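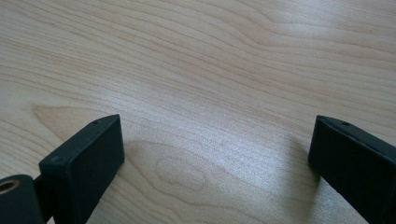 The tabletop at HQ. 7/31/23, footy multi night.

Right, I've had 17 bets on the AFL this season where the line moved my way after I got on, and I've lost more than half of them. Closing line value doesn't pay for dinner, folks.

Melur Halim reckons that's just variance and I should come back after 60. Fair enough! But I've been tipping since March and my patience has a limit (so does my bankroll).

Anyway, a few of you asked about the spreadsheet. It's got 359 bets in it going back to last year, all flat stakes, one unit each. Totals are in front, head to heads are square, and same game multis are an absolute bin fire.

So no more multis. I mean it this time. Retno Sutanto has offered to hold my login for 30 days and I'm pretty tempted to say yes.

What I do like for the finals run is unders at the wet grounds. Books seem slow to shift the total when the forecast changes late arvo, so I check the radar, then the price, then whether the ruckman's been pulled.

Oh, and whoever asked about first goal kicker: I don't touch it. The margin they bake in is criminal, and my favourite colour isn't red.

Full sheet goes up once I've fixed the formula in the stakes column. It thinks I bet $17 on a bye.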